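Opinion | Home & Living
6 December 2023
By Kolbrún Nørgaard
4 min read

Most people who ask me about buying a dining table want to talk about size. They have measured the room and they know how many guests come at the holidays. They rarely ask whether the top can be sanded, and I think that should be the first question.

I bought my table from a shop in Nestholm 26 years ago. It has been sanded down twice. The first time was after a candle fell over, and the second was after my son did his homework on it with a ballpoint pen and no pad underneath. Each job took one weekend and cost less than dinner out.
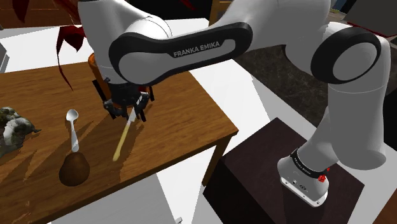 Stores now sell a lot of tables with a printed surface over pressed board. They look fine for a few years. Then a corner chips, water gets in, and the table goes to the curb. A wooden table can stand in a kitchen for years, and a scratch is still only a scratch. You can fix it or leave it alone.

The usual answer is price, and I take that seriously. A solid table costs more on the day you buy it. But used ones are cheap. My neighbor Phong Dương paid 40 dollars for his in June, and it needed new screws and a coat of oil. He already owned the oil.

I would like stores to say on the tag what the top is made of and how thick it is -- in plain words, near the price. Until they do, look at the underside before you pay.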